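Student project report: Setting up and looking after the two-arm table cell "Nirero"

Spring term, project group Dotel

1. What we had to do

Our group received the task to bring the table cell Nirero back into regular use and to write down how it must be cared for. The cell has two arms on one table. The earlier group left it in March with a short list of problems, and we started from this list. The software for the tasks was not our part. We worked on the mounting, the cables, the grippers and the daily check.

2. Mounting of the arms

Each arm stands on its own white pedestal, which is bolted to the table. The first thing we did was to check the bolts with a torque wrench. On the left pedestal one bolt was not tight, and this explained to us why the left arm reached its points with a small error that became bigger during the day. We took out all bolts of this pedestal, cleaned the threads and put them back in a cross pattern. After that we drew a thin line of paint over every bolt head and the plate under it. If a bolt turns, the line is broken and it can be noticed without a tool.

3. The tape grid

The table surface is divided into squares with blue tape. The grid helps the person who prepares a task to put the objects back in the same place. The old tape was lifting at some crossings and a gripper finger had already caught it once. We removed it with a plastic scraper, cleaned the table with alcohol and laid new tape along a steel ruler. The new lines were measured from the pedestals and not from the table edge, as the table edge is not fully straight. 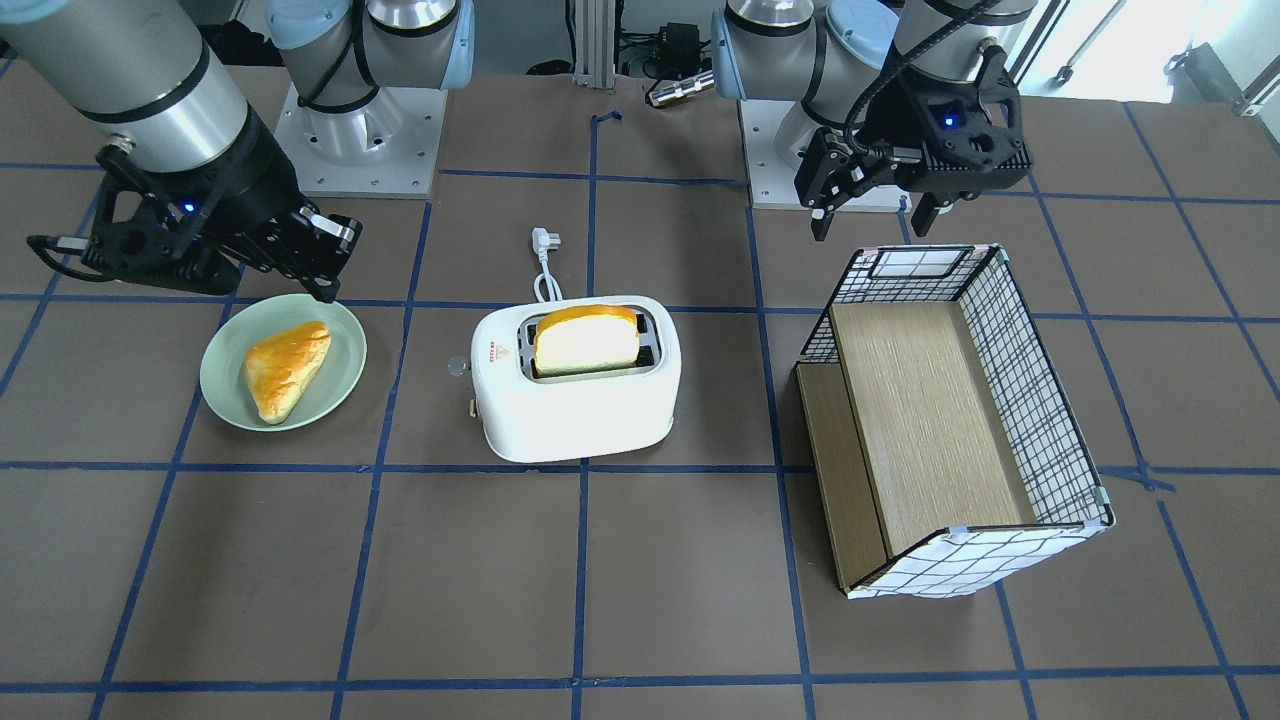 We use household objects for the test runs because they have different heights and surfaces. A flat plate shows very quickly if the height of the arm is wrong: when the zero point is too low by a small amount, the pads press on the rim and the arm goes into protective stop. This happened to us 6 times in the first week. We then taught the zero point again with a metal gauge block, first the right arm and later the left one, and the stops did not come back in the same test.

4. Cables

The cable of a gripper must have enough length for the wrist to turn, but it should not hang so much that it touches the objects. We found the best result when the arm is moved by hand to its farthest pose before the cable ties are closed. Our first ties were too tight. In the weekly check we saw a pressure mark on the cable jacket, so we changed all ties to hook-and-loop straps of the brand Jemal, 16 mm wide.

5. Grippers

The finger pads become smooth with use, and crumbs and grease make this worse. We clean them after each session with a damp cloth and let them dry. We replaced the pads of the right gripper after 21 sessions. The left one still has its first pads. After a change of pads the gripper has to be opened and closed completely without an object, and the closed position must be saved again in the controller. We forgot this step one time and the gripper reported an object when there was none.

6. Daily check

Before the start:
Look at the paint lines on the bolts.
Press down any tape that is lifting.
Move both arms slowly to the home pose and listen to the joints.
Open and close both grippers.
Test the emergency stop.

After the work:
Clean the pads and the table.
Park the arms and switch off the controllers.
Write the session in the log sheet.

The check before the start takes 7 minutes for one person.

7. Open points

The left arm makes a light clicking sound in the base joint when it turns slowly. We opened the cap and did not find a loose part. We have written to the supplier, Nondton, and are waiting for the answer. Until then we run this joint with reduced speed. The next group should also order a second set of finger pads, as the delivery was slow for us.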